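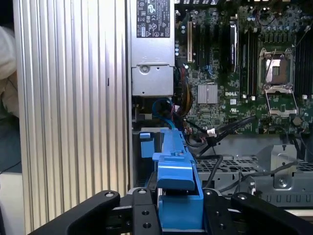

Wrist camera view, blue plastic part held in the gripper, Dell board behind

Ticket 375: gripper lets go early on blue latches
Product: Berer gripper kit with wrist camera, on trial
Opened by: Ramesh Tyagi, Rawat
Sent to: Lemeck support
Status: open, waiting on parts
Opened: Tuesday, December 14, 2021

Hello again Lemeck people, me once more!

So we've had the Berer kit on trial since September and mostly I'm a happy man. We take old office desktops to bits for reuse, and the kit has been doing the dull end of it (lids, cables, brackets, the fiddly plastic). The wrist camera is lovely, by the way. I can read the DELL on the board from my chair and see the open CPU socket well enough to know nothing's sitting in it, and that alone has saved me a lot of getting up and down.

The trouble is with the blue plastic bits. The gripper closes on one fine, I get the green tick on the pendant, it starts the lift, and then somewhere on the way up the fingers open by themselves. Not every time, which is the maddening part! Yesterday I had a good long run with no drops and then three one after the other. The part falls back into the case and I go fishing for it between the cables.

Settings when it happens:
Grip force: 40 per cent
Hold check: on
Lift speed: slow
Finger pads: the ones that came in the box

What I've tried so far:

Turned it off and on. Yes, I know, but you'd only ask.

Wiped the pads with a dry cloth. They looked clean to begin with and it made no difference I could spot.

Put the grip force up a notch. Fewer drops, but I heard a creak from one latch and lost my nerve. We sell these parts on, so I can't have them cracked.

Checked the finger bolts with the key from the kit. All tight.

Swapped the job file for the plain "pick and lift" one from your Hestutora starter pack. Still drops, so I don't think it's my programming (for once).

The log has the same line each time: "106 hold lost, opening". I had a look in the handbook and it goes from 105 straight to 107, so either that page is missing or you're keeping secrets from me.

Ramesh

Reply from Lemeck support

Hi Ramesh, thanks for such a full write-up. 106 was added in the last update and the handbook hasn't caught up, sorry. It means the hold check saw the finger gap change during a lift and decided the part had gone. A ridged plastic edge can settle a little in the pads, and the check reads that as a slip. Could you open Hold Check, then Advanced, and tell us the wait time? Please leave the force at 40 for now.

Reply from Ramesh

Right, found it. Wait time was 0, which I'm fairly sure I never touched. I've put it up to 1000 milliseconds as it says on the little help bubble and run it on the next machine in the pile. Much better! Went all morning without a drop, then one just before lunch, same 106 in the log. That one was gripped a bit off centre, if that helps, with more of the latch over to the right finger than I'd like.

Two other things while I've got you. Can I have the softer pads on trial too, or do they only come with the bigger kit? And is there any way to get the log off the pendant without the USB stick? Mine has gone walkabout and I've been typing the lines out by hand like a monk.

I'd say I'm still leaning towards buying, if we can get this sorted. My only real moan apart from the drops is the handbook.

Reply from Lemeck support

Glad that helped. The wait time resets to 0 with the update, and we've passed that to the software team. We'll post you a pair of soft pads at no charge. For the log, join the pendant to your wifi and choose Send Log from the main menu. Please send us the one with this morning's drop in it and keep the wait time where it is until the pads arrive.

Reply from Ramesh

Log sent. Will fit the pads when they turn up and report back on this ticket, so please don't close it!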